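Ticket 2256
Project: Pandance / bimanual capture
Component: hand-held gripper tracking, pose fusion
Opened by: Sanaa Ragab
Assigned to: Mingxuan Xiao
Priority: normal
Status: resolved, one follow-up open

Summary
Right gripper trajectory jumps sideways when the two grippers come close together. Left gripper trajectory stays smooth in the same episodes. Replay on the arm pair fails on the affected episodes.

Description (Ragab)
Of the 509 episodes in the dish transfer set, 57 are rejected by the continuity check. All 57 fail on the right gripper track. The jump happens during handover, when both grippers are near the dish, and the track returns to its earlier path once the grippers separate. The gripper opening signal is normal throughout, so I don't think this is a dropped packet problem.

Expected: both tracks continuous from pickup to release.
Observed: right track steps to a new position, holds there for the length of the handover, then steps back.

Steps to reproduce
1. Load any rejected episode in the Shen viewer.
2. Turn on the head camera track and both gripper tracks.
3. Scrub to the handover.
4. Compare the right gripper pose from the head view with the pose from its own camera.

Comment (Xiao)
Reproduced. The pose from the right gripper's own camera is continuous. The pose from the head view is the one that moves. Fusion weights the head view higher whenever a marker is detected with low reprojection error, so the bad estimate wins.

Two candidates:
a) Marker ID swap between left and right cubes.
b) Planar pose flip on a single visible face.

Please attach views from a handover session, head and right gripper if possible.

Comment (Ragab)
Attached.

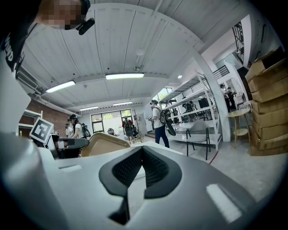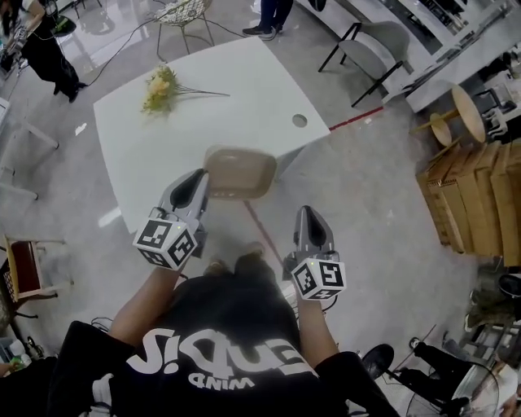
Comment (Xiao)
Thanks. I ran the detector with the ID printed per face. No swaps in any rejected episode, so (a) is out.

For (b), I logged the number of faces used per solve. Outside handover the solver usually gets 2 faces of the right cube. During handover it often gets one, and with one face there are two valid tilt solutions with nearly the same error. The solver takes the lower one each time with no memory of the previous pose. Once it picks the wrong tilt, the offset from the cube to the fingertips turns a small angle error into a large position error, and that is the sideways step.

The left cube should have the same weakness. In this task the left wrist turns less during handover, so a second face stays in view of the head camera for longer. I would expect left failures on a task with the roles reversed.

Comment (Rampersad)
Could this be lighting? We had glare on the printed faces at Carnlow last August and the symptoms were similar.

Comment (Xiao)
Checked. Corner detection is stable on the face that is found, and the corner noise during handover is the same as before it. Glare would show up there first.

Comment (Lecomte)
Is there any reason not to drop the head view completely when only one face is detected?

Comment (Xiao)
Tried it on the rejected episodes. The jump goes away, but the gripper camera drifts when most of its view is taken up by the dish and the other gripper. At release the relative pose between the two grippers is off by enough to matter for replay. The head view is still useful with one face, as long as the right tilt solution is chosen.

Proposed change:
- Keep both tilt solutions from a single-face solve.
- Compare each with the pose predicted from the gripper's inertial data and the last accepted pose.
- Accept the closer one. If neither is inside the gate, discard the head measurement for that frame.
- Raise the measurement covariance on single-face solves.

Two-face solves are handled as before.

Comment (Testa)
Patch reviewed. One request — reset the prediction at the start of each episode. The recorder keeps running while the operator puts the dish back, and old state was being carried across the boundary in the Stundemari data.

Comment (Xiao)
Reset added. Reprocessed the full set from raw files, no new recording needed.

Result: all 509 episodes pass the continuity check. The previously accepted episodes were compared against their old tracks and differ only by the change in covariance. No steps in the left track.

Comment (Ragab)
Confirmed in the viewer. I also replayed a selection of the repaired episodes on the arm pair, and the handover completes without the right arm swinging out. Training will be restarted from the reprocessed set. Please do not mix it with the earlier export, as the timestamps are the same and the loader will not complain.

Resolution
Fixed in pose fusion. Cause: ambiguous single-face marker solve accepted without a temporal check. Closed 31 Mar 2024.

Follow-up (open, assigned to Lecomte)
Record the reversed-role handover and run the continuity check on the left track. Store the per-frame face count with each episode — it is currently written only when debug logging is on.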